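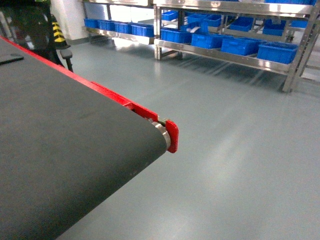
The end of the line at Fotthorpe, with the blue bins racked across the aisle.

News > Media releases > Operations

Korkmont puts a robot on the small parts run, keeps the people

FOTTHORPE, 1 February 2018. Korkmont has started using Huris, a picking robot, at its Fotthorpe parts store. Huris handles the small orders, a job that staff have described over the years in terms unsuited to a media release.

The store's 19 pickers have all kept their jobs and their pay grades. Seven have trained as cell operators, which means they now tell a machine where to go instead of being told by a clipboard. The clipboard has been retired without ceremony.

Huris takes its orders from Lương, the stock program staff already knew and had already complained about. It works with the same blue bins and steel racks as everyone else. It does not do stairs, fragile glass or the Christmas roster.

During the trial, which began in June, operators logged 74 stoppages. Most were cleared at the cell by whoever was on shift. Four needed a technician, and one of those needed the technician to find the power switch.

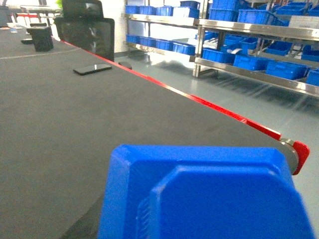 What changes on the floor

Pickers rotate through the cell in two-hour blocks and spend the rest of the shift on bulky orders, returns and checking. Staff asked for chairs near the cell and got them after only two meetings.

Comments (3)

exforkie: Can it find the lid for anything? We never could.

Bin Night: Good on them for keeping everyone on. Check back next year.

tealady_retd: Two meetings for a chair is quick for that mob.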